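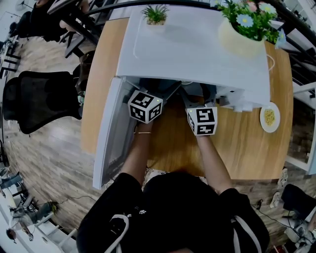 Florencio Lorente
May, 12:40 pm

OK, I have to talk about the microwave table, because it has completely changed lunch at Plosell and I will not be calm about it.

For anyone new here: we used to have the microwave in a supply closet down the hall. On a shelf. At shoulder height! You'd slide a full bowl of soup out at eye level and just hope. I lost a sweater that way.

So this spring we moved it out to the round table in the big room. Light oak finish, rounded edge, low enough that you can sit down in an office chair and look straight into the oven. Sitting down to heat your lunch feels ridiculous for one day and then you never want to stand again.

The oven is plain white with a flat top and a door that swings open to the left. I want to say a word for the left-swinging door. You open it with your left hand, it gets out of the way, and you have the whole right side of the table to set a plate on. I had never thought about this in my life and now I check every microwave I meet.

Which brings me to the landing spot. We keep the right side of the microwave for plates only. Small plate comes out, small plate goes down, done. No mugs, no mail, no phone chargers. If you take one thing from this thread, make a landing spot.

The plants! Everybody asks about the plants. They're fake, both of them, and I love them. The spiky little green one in the white pot is from the Betlow flea market. The big one, with the pale blue flowers with yellow centers, came from my aunt, who was getting rid of it and seemed surprised that anyone would want it.

Real plants lasted a very short time up there. A microwave top gets warm, people bump it, and I forget to water things. The fake ones want a wipe with a damp cloth every couple of weeks and that's the whole relationship.

(Do check your manual before you put anything on top, though. Some ovens vent through the top and those need to stay clear. Ours says the top is fine for light things and to leave space at the sides and back, so we do.)

Next: reheating noodles, a subject I have feelings about. Arai around the corner does a lunch portion that is really two lunches, so half of us have noodles in the fridge by midweek.

What I do: spread them out flat on a small plate with a dip in the middle, like a nest. A spoonful of water over the top. Damp paper towel on that. One minute, stir, then another 30 seconds. So much better than a cold block with lava edges.

Same thing works for rice and couscous, only I break up the lumps with a fork first. And use a plate that fits! If the plate is too big for the turntable it catches on the wall and sits there getting hot on one side while you wonder what the grinding noise is.

Somebody asked how I know what fits. I measured. The glass turntable in my oven at home is 252 mm across and the biggest plate I own that clears the walls with room to spare is 236 mm. My favorite little lunch plates are 181 mm and those go in any way you like, even crooked. Get a tape measure out, it takes a minute and it's weirdly satisfying.

Cleaning, since I promised I would get to it. Bowl of water, a few slices of lemon, 7 minutes on medium, then leave the door shut a while before you go in. Put a wooden spoon in the bowl too, it helps keep the water from boiling over all at once. Be careful lifting it out, it's HOT.

Then lift out the glass turntable and wash it in the sink like any other dish. People forget it comes out! The ring with the little wheels under it comes out too, and that's where all the crumbs go to live. Wipe it, dry it, put it back, listen to how quietly it turns. I made three people come listen.

For the door I do the inside glass first and then the edge of the frame, where the grease hides. A white frame shows everything — annoying at first, but I've come around to it. You see the splash, you wipe the splash.

The cord goes off the back and behind the table so it doesn't cross anybody's knees. My one complaint about putting a microwave in the open is that the nearest outlet is never where you want it. We moved the table to the outlet and called it interior design.

Chairs: whatever rolls up. Ours are just regular desk chairs, black, some of them with a mesh back, and on a plank floor they glide away a little too well. I may get a rug. If you have a rug under a table where people eat soup, please tell me how that's going.

Reply to a couple of you — yes, the smell travels more than it did in the closet. We agreed on no fish before noon and it's been peaceful. And popcorn is allowed, but you have to share it, that was my rule and I'm very proud of it.

Also yes, Jotano people downstairs, I saw your setup with the drawer for forks under the oven and I'm jealous. We still have forks in a coffee mug by the sink. I would put a drawer under this table tomorrow if it weren't round.

Next project is a proper splatter cover, the tall kind with the vent holes. The paper towel is fine but it slides. If you've got one you love and it fits over a small plate without touching the food, send me a picture, I want to see all of them!

And if you set up your own microwave table, please show me what you put on top. Fake flowers especially. I'm thinking of getting ours some yellow ones for the summer.

© Florencio Lorente | Contact | Back to top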